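Gudora garment folding kit, notes after the first 300 folds
Posted in October by Hugo Bailly

The kit is a gripper, a set of finger pads and a license for the folding software, and it bolts to an arm you already own. I paid 2,571 dollars for it.
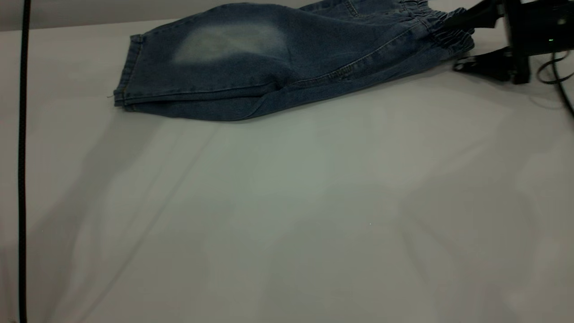
Gripper

Two black fingers, wedge-shaped at the lower one. The wedge is the part I was paying for: it has to get under fabric on a flat table without pushing the fabric ahead of it. On denim it does this well. An elastic waistband gives it plenty of gathered material to pinch, and jeans with one are now my standard test piece. Thin jersey is worse. The pads slide over it unless grip force is set to 8, and at that setting they leave a crease.

Software

Setup took two evenings. The calibration routine wants even light and says so once, on a page I skipped. Soft shadows on a pale table are tolerated. A faded patch on dark denim got read as a second garment until I installed the update Dulce Cisneros pointed me to on the Gudora forum.

Cabling

My main complaint. The supplied cable is too long for a small cell, and the clips in the box don't fit it. Brisa Meléndez runs the same kit with a shorter third-party lead and reports no dropouts.

I'm keeping it. Towels are next, once the softer pads ship.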